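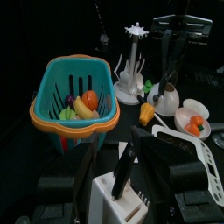 Toy food in a teal and orange basket.

Hinano Toy Library to Open Second Branch in Plomau This March

PLOMAU — The Hinano Toy Library will open a second lending branch in March, on the ground floor of the former Ikeck shoe store at 14 Meijer Street. The branch will lend toys, games and puzzles to families with children up to age eight, and it will be open four mornings a week.

Hinano has operated from a single room behind the Plomau public swimming pool for the past six years. It ended last year with 1658 loans, its highest total so far, and a waiting list for family memberships. The Meijer Street space has more than twice the floor area of the original room and will make it possible to close the waiting list, said director Lesia Shevchuk.

"We had families joining the list in the spring and not hearing from us until after the summer," Shevchuk said. "A child who is two when the parents sign up is a different customer by the time we call. The new branch lets us take everyone who is waiting now, and there should be room for more."

The opening collection will hold almost 200 items. Pretend play will be the largest section, with toy kitchens, play food, tea sets, doctor bags and dress-up clothes. There will also be wooden train track, building blocks, floor puzzles, shape sorters, ride-on toys and a shelf of board games for children who have started school. Larger items such as play tents and balance beams can be reserved ahead for birthday parties.

Members may borrow up to four items at a time and keep them for three weeks. Loans can be renewed once if no other family has asked for the toy. Sets are lent in a bag or box with a tag listing the contents, and parents are asked to check the pieces against the tag before they come back. Hinano does not charge for one or two lost pieces. A replacement fee applies when a set can no longer be lent.

Melaniia Romaniuk, who manages the collection, said play food is the section that goes out most and comes back with the most missing.

"It ends up under the couch or in the car, and sometimes in the real fruit bowl," Romaniuk said. "We keep a drawer of spares and make up the sets from that. Train track lasts for years. Puzzles are the hard ones, because there is no spare for a puzzle piece."

All returned toys are washed or wiped down before they go back on the shelf. The Meijer Street branch has a separate cleaning room with a double sink and drying racks, something the pool location has never had. Battery toys are tested on return, and anything with a cracked casing or a loose battery cover is taken out of the collection.

Work on the building began last fall. The old carpet has been taken up, the rear doorway widened for strollers and wheelchairs, and a restroom with a changing table added. Contractor Taras Skoryk said the floor took longer than planned after his crew found two older layers under the carpet. The remaining work is painting and shelving.

The front part of the space will be a play area where children can try toys before taking them home. It will be open to members and non-members during lending hours. A parent or other adult must stay with each child. Coffee and tea will be available for a small charge, and there is stroller parking inside the entrance.

The branch will also run a weekly drop-in session for babies under 12 months, beginning the month after opening. Nuwan Biswas, who has led the baby session at the pool location, will run both. Places at Meijer Street will be limited by the size of the room and can be booked at the lending desk.

Membership will stay at its current price at both branches, and one membership card will work at either location. Toys must be returned to the branch they came from. Shevchuk said the library looked at moving items between the two sites but does not have a vehicle to do it.

Hinano is also accepting donated toys for the new branch. Items should be clean, complete and in working order. The library is looking in particular for large floor puzzles, dolls' clothes and wooden track. It cannot take stuffed animals, car seats, cribs or anything that has been recalled. Donations can be left at the pool location during lending hours until the week before the opening. Please do not leave boxes outside the Meijer Street door.

An open house will be held on the first morning, starting at 9:30 a.m. Families on the waiting list will receive a letter with their membership forms beforehand and do not need to apply again.

About the Hinano Toy Library

The Hinano Toy Library is a nonprofit lending library for families in Plomau and nearby towns. It is paid for by membership fees, donations and an annual secondhand toy sale.

Media contact
Ese Igwe, Communications
Hinano Toy Library, Plomau
Interviews and visits to the Meijer Street branch before opening can be arranged on request.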